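Subject: Re: [Pruvodar] Photo limits in the walking guide
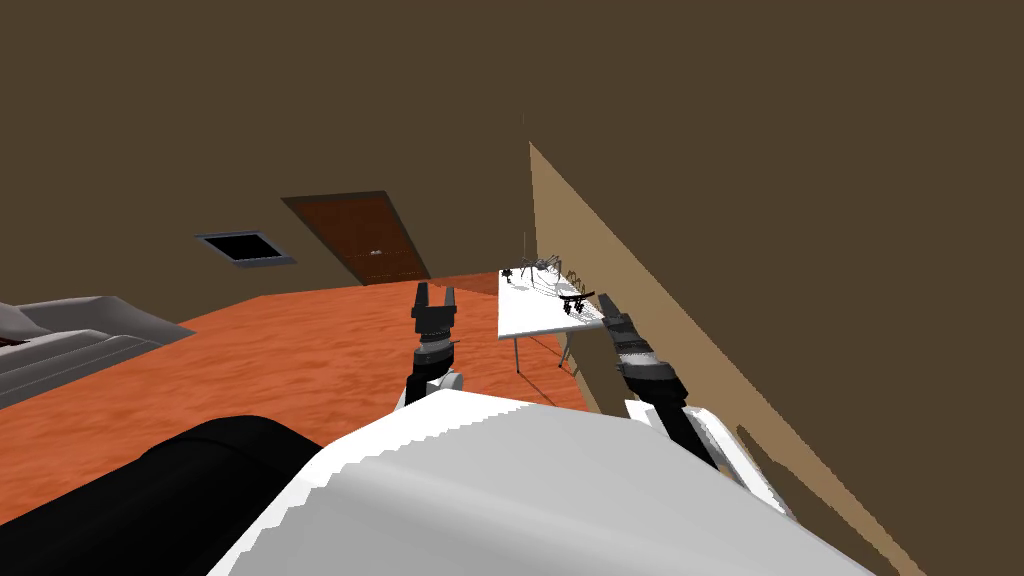
On the Nakau route pages, I agree with most of what was said last week, but I'd like the limit kept where it is.

> The guide pages are getting too long to print. Can we cap
> each route at 600 words and drop the side trips? The Yap
> chapter alone runs to 38 pages and I doubt anyone carries
> all of it.

The cap is fine with me. I went through the Nakau section last night and 16 of the 65 entries are over it, most of them because the bus directions are repeated at the start and again at the end. Cut the second set and nearly all of them fit.

I would not drop the side trips. People write in about those more than the main routes — the path down to the old landing at Mirkadico gets mail every February. They could go in a separate file, linked from each route, and whoever wants them can print them.

For Yap, I suggest splitting north and south. The ferry notes belong in both halves.

Two small things. The distance table still mixes miles and kilometers, and the index has Mirkadico under N. I can fix the index. Someone else will have to take the table.

Warren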